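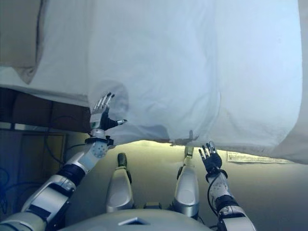

Linen and Laundry Program at Etesden House
Progress report to the Schumacher Fund
July 8, 2022

Thank you, once again, for the grant that has kept our guest house in clean beds since the spring. We promised you a report at the halfway point, and we are glad to have a good deal to put in it, some of it cheerful and some of it still a bit of a headache. As you will remember, Etesden House gives a free room to families who have someone in the hospital at Tadullow and who live too far away to drive home every night. Most stay a few nights, a few stay for weeks, and all of them arrive tired. A properly made bed matters a great deal to people in that state, and we have always felt that the sheets were as much a part of the welcome as the soup.

Where we were when we wrote to you

Our old linen had been given to us over many years by many kind people, and it showed. We had queen sheets on twin beds, fitted sheets that popped off at the corners in the night, and pillowcases in every shade from cream to mustard. Matching up a set could take longer than making the bed. The washer was the other worry. It had taken to stopping partway through the spin, and whoever was on duty had to wring out what they could over the tub and hope for a breezy afternoon.

What the grant has paid for so far

The biggest purchase was bedding. Each bed now has 4 full sets, so that one can be on the bed, one in the wash, and there is still something on the shelf when a family leaves early and another is due by supper. We went with plain white all through. There was some grumbling about that (it does look a little like a hotel), but it can all be washed together on hot and a torn piece can be swapped without breaking up a set.

We also bought 2 new washers from the Vonlow outlet, along with a dryer that was marked down on account of a dent in its side. The dent faces the wall and we have forgotten all about it. The plumbing work came to more than we had planned, as the old drain pipe had to be replaced back to the outside wall, and we used $1000 from the reserve line to cover it. You kindly agreed to that change in May, and the receipts are in the packet we mailed with the budget sheet.

How the work is going

Beds are turned over much faster than they used to be. Rooms are nearly always ready by early afternoon, and we have been able to let families check in before they head back over to the hospital for the evening visit — a small thing on paper, but we hear about it more than almost anything else. One mother told us she had slept through the night for the first time since her son was admitted. We can't claim the sheets did all of that, of course, but we were happy to hear it.

The linen closet has been rearranged too. Twin sheets are on the left, queen on the right, and blankets are up top where the moths seem less interested in them. We fold everything to the same width now, after a good deal of friendly argument about the right way to fold a fitted sheet. That argument is still going on.

What has been harder

Drying is our weak spot. One dryer can't keep up with two washers on a busy changeover, and in rainy weather we end up with damp bedding draped over every railing in the back hall. We looked into a second dryer, but the wiring in the laundry room won't carry it without a new circuit. The electrician's quote is higher than we would like, and we are waiting on another.

We have also lost more pillowcases than we expected. We suspect that they go home by accident, wrapped around a favorite pillow or stuffed with laundry, and we don't have the heart to chase anyone for them. We have set aside a little of the remaining money for spares.

The months ahead

We plan to order 5 waterproof mattress covers for the downstairs rooms, where we usually put families with small children. We would also like to replace the thinnest of the old blankets before the cold weather. If the second quote comes in low enough, we will write to ask whether part of the blanket money could go toward the new circuit, and we would be grateful for your thoughts on which of the two you would rather see done first.

You are welcome to come by whenever you are near Tadullow. The kettle is usually on, and we would love to show you the closet.

With our warm thanks,
The staff of Etesden House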